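Computer recycling

Computer recycling is the taking apart, sorting and reuse of old computers and their parts. It covers everything from a desktop stripped for spares on a kitchen table to plants where whole truckloads are shredded and the metals sold on. It overlaps with repair, refurbishing and scrap dealing, and the lines between them are wonderfully blurry.

Background

Early machines were so large and so costly that throwing one away was a serious event. Cabinets were bought back by their makers, and the gold on their contacts was well worth saving. Once home computers became common, the number of retired machines climbed quickly, and by 2000 many towns had begun to collect them apart from ordinary trash. The town of Torkport opened a drop-off yard behind its bus depot, and it still takes in desktops, monitors and printers every March.

Sorting

A collected computer is usually checked first to see if it starts. Working machines are wiped and passed on whole, often to schools or clubs. The rest are opened up. Memory, drives, processors and power supplies come out early, as these are the parts most likely to find a second home. Cases go to the steel pile, and cables – a surprisingly rich source of copper – are bundled on their own.

Sorting by hand is slow, but it saves far more than shredding does. The Zevier workshop in Prasach is a lovely case of this. It handles up to 300 machines a month with a staff of five, and keeps a wall of drawers where parts are filed by the shape of their connectors. Visitors are welcome to browse, and many do!

Reuse of parts

Processors are small, tough and easy to store, so they travel well between machines that share the same socket. Power supplies call for more care. Their labels give the output for each voltage, and many also carry an efficiency mark such as 80 PLUS, which comes in grades including Bronze, Silver and Gold.
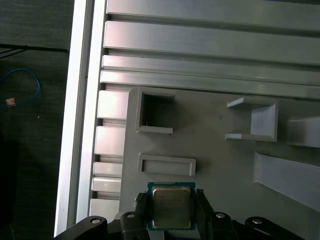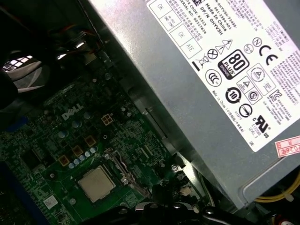
Parts with no buyer are broken down for their materials. Circuit boards hold copper, tin, silver and a little gold, and drawing these out again is a fascinating branch of chemistry in its own right. Older methods used strong acids, while newer ones try gentler liquids or even bacteria that loosen the metal over several days.

The Lý process, used at a small plant near Torkport, begins by warming the boards to 75 degrees Celsius in a mild bath that softens the outer coating. The boards are then rinsed, crushed and sorted by weight. Plastics from the same stream are harder to place – mixed colors and flame retardants limit what they can become – and much of the material ends up in plant pots, pallets and road cones.

See also: Electronic waste, Refurbishment, Scrap metal, Right to repair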